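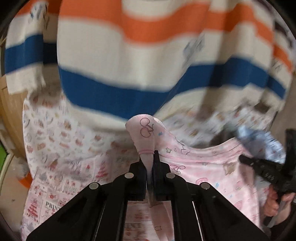 The Handetti kit is a pair of hand-held grippers sold by Torklow for recording two-handed work without a robot arm, and this card covers the fabric set we made with it. The tasks are small ones: spreading, bunching, folding and tying off printed cloth. In one of them a corner of pink cherry-print fabric is gathered to a point with a thin elastic band round it, and the black jaws close just beneath the band. Thin bands like that are a fair test of the kit, as the operator has to place the tips closely.

12 June notes were merged into this version.

Contents
The Virnlow fabric set has 812 recordings across 6 tasks. Nearly 200 are marked as failed – they are kept in a separate folder and can be left out.

Using the kit
The narrow jaws hold thin cotton well. Thick seams are harder, and the grip tires the hand in long sessions. Setup is simple – charge both units, pair them, then run the Meredith check before recording.

Known limits
Fast movement blurs the view. Prints vary a lot, so do not split by task alone. Labels were added by one person and have not been checked twice.

By Gwilym James
Last updated: June 12, 2021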